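# Como preparar uma demonstração de braço robótico com alimentos para um dia aberto

Última revisão: 22/10/2021

Estas instruções servem para quem vai montar a mesa de lanchonete da Willura num dia de visitas. Pressupõem dois braços já fixados, calibrados e com a paragem de emergência testada. A montagem da mesa leva 40 minutos a uma pessoa que já a tenha feito antes.

## 1. Definir a tarefa antes de pôr a mesa

Escolha uma única tarefa principal e escreva-a numa frase. A nossa é: "tirar um artigo do expositor e pô-lo no tabuleiro ou no cesto". Os visitantes percebem-na sem explicação e o operador sabe sempre qual é o passo seguinte.

Deixe uma segunda tarefa preparada para grupos que fiquem mais tempo. Passar uma sanduíche embalada para um cesto vazio funciona bem.

## 2. Dispor os artigos

Comece pelo tabuleiro, no centro, entre os dois braços. Só depois coloque o resto:

- garrafas ao fundo, num suporte acrílico de dois níveis;
- artigos pequenos (caixas, frascos, chocolates) num expositor em degraus, de um dos lados;
- sacos e pacotes numa caixa branca aberta;
- um cesto redondo à direita do tabuleiro, para a fatia de bolo;
- o equipamento maior no canto, longe da trajetória habitual do braço esquerdo.

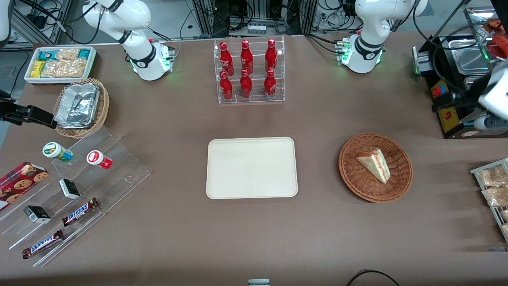

Antes de ligar os motores, percorra com cada braço em modo manual o caminho entre o expositor e o tabuleiro. Se o cotovelo passar por cima das garrafas, afaste o suporte para trás e repita. Não corrija a trajetória no programa por causa de um objeto mal colocado; mova o objeto.

Prenda os cabos que fiquem sobre o tampo. Na visita de abril, um deles enrolou-se no expositor e perdemos parte da sessão a repor tudo.

## 3. Carregar o programa

1. Abra o Clostico e selecione o perfil "lanchonete".
2. Confirme que os dois braços aparecem como ligados.
3. Reduza a velocidade para 40 por cento. É o valor que usamos sempre com público.
4. Faça uma passagem sem pegar em nada.
5. Faça outra com um artigo leve.

O perfil guarda a posição do tabuleiro, mas não a dos cestos. Se mudar um cesto de sítio, registe a nova posição no menu Skumine.

## 4. Regular a garra para embalagens moles

Uma sanduíche envolvida em película é mais difícil do que uma garrafa. A película escorrega e faz pregas, e as camadas deslocam-se se a força for excessiva. Comece com a força no nível 8 e suba um nível de cada vez até o artigo não rodar entre os dedos.

Pegue na sanduíche na vertical, pela parte de baixo, com um dedo de cada lado. Leve-a até ficar por cima do centro do cesto e pare antes de descer. Verifique na câmara do pulso se o fundo do cesto está visível e livre.

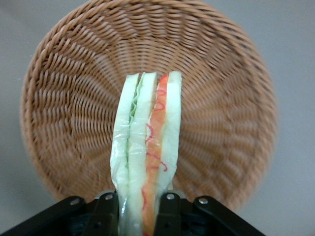 *Sanduíche embalada presa entre os dois dedos da garra, com o cesto vazio por baixo.*

Desça devagar e abra a garra só quando o artigo estiver apoiado. Se a película ficar presa num dos dedos, suba ligeiramente, feche e volte a abrir. Ao fim de várias repetições troque a película: quando está muito vincada, a câmara apanha reflexos e a deteção falha.

## 5. Receber o grupo

O percurso da Phuthong, que é o que seguimos, prevê 46 minutos por grupo, incluindo a entrada e as perguntas. Mantenha os visitantes atrás da linha do chão enquanto os braços tiverem corrente, mesmo parados.

Explique a tarefa, faça uma execução completa e só então aceite perguntas. Mostre a imagem da câmara do pulso num ecrã virado para o público, porque de longe não se vê o contacto entre os dedos e a embalagem.

Se uma tentativa falhar, pare, reponha o artigo e repita do início.

## 6. Desmontar

Leve os braços à posição de repouso, desligue a alimentação e guarde os artigos por tipo. Anote no registo o nível de força final de cada embalagem. A chave da arrecadação fica na sala 796.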